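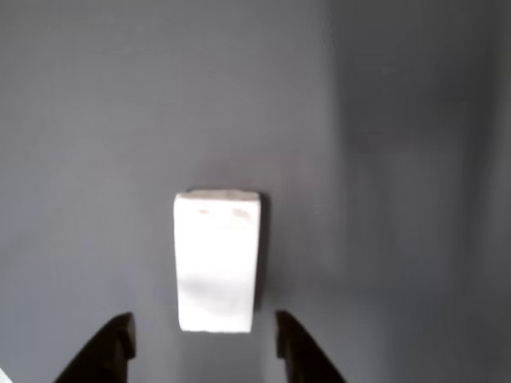

Setting Up Your Menu Board

Welcome to section 4 of the Rullora guide! By now your screen is up on the wall and plugged in, so let's get your dishes onto it (this is the fun part, and it goes faster than you'd think).

1. Turn on the Rullora and wait for the green light. Give it 90 seconds or so the first time — it has a lot to load.

2. On your tablet, open Menus, tap New Menu and type a name. "Lunch" is fine, but "Winter Lunch" will be easier to find when you've built up a few.

3. Tap Add Dish and fill in the name, the price and a short line about what's in it.

Note: Each menu page holds 11 dishes. If you add one more, the board starts a second page and flips between the two.

4. Check your allergen tags, then tap Send to Board.

Caution: Please don't unplug the board while the bar is still moving, or you may lose the menu you just typed in.

To swap in a seasonal menu later, say in January, open the old one, tap Copy and change only the dishes you need.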